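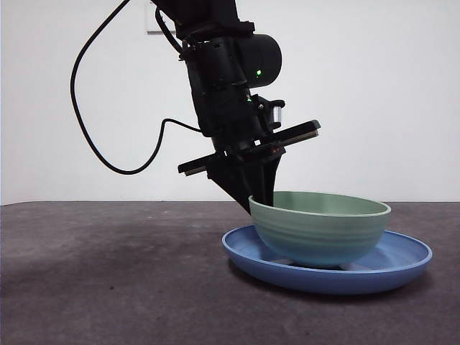

Kristaps Mägi wants it on record that the bowl goes down last, always, and that anyone who sets the bowl first will be lifting it again to get the plate under. He's right. So the steps below are in his order now. Older copies of this guide had it backwards, toss them.

Section 17. Setting one place, bowl on plate

Applies to the Narley set, green and blue pieces. For the white Flokon set see section 20.

Before you start
Wipe the table. Let it dry. Hands clean too, fingerprints show up on dark tops.

1. Blue piece first. Set it flat on the table, a hand's width in from the edge. Turn it till it sits without rocking.

2. Check the inside for crumbs, grit, bits of packing paper. Anything trapped in there will scratch the glaze.

3. Pick up the green piece with both hands, low on the sides. Not by the rim.

Note: fresh out of the dishwasher, wait. Hot glaze is slippery and teh foot holds water.

4. Lower it straight down into the middle of the blue one. Green inside blue. Don't drop it the last half inch.

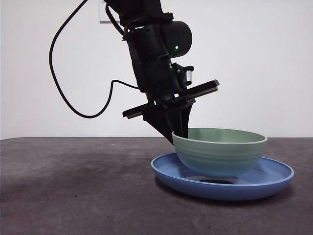

5. Let go, step back, look from the front. Green should stand level. If it leans, lift, turn the blue piece a quarter, try again.

6. Now look from right over the top. Blue showing on one side and hardly any on the other = off center. Fine for everyday use. For guests, fix it.

To fix: lift, move, set down. Never slide it. Sliding is what makes those gray marks, and they take forever to scrub out.

CAUTION: no lifting both pieces together by the green one. The blue one is not attached. Hold from underneath, two hands.

CAUTION: don't fill before the place is set. Soup goes in at the table, with a ladle, 500 ml at most. 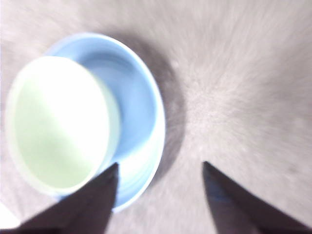
Clearing and putting away

1. Empty the green piece first. Scrape, then lift it out.

2. Wash apart. Stacked pieces dont get clean in between.

3. Dry fully, both sides, foot ring as well.

4. Store blue with blue, green with green, paper towel between each. No more than four high.

Note: stuck together? Cold water in the green one, warm water under the blue one, wait a minute. Don't pry with a knife. Sabina Charvát did, see chip.

Spares
Order single pieces under part no. 2301, say which color. Chipped rims: stop using, don't sand them down.

Changed November 9, 2022: step order, soup limit, storage height.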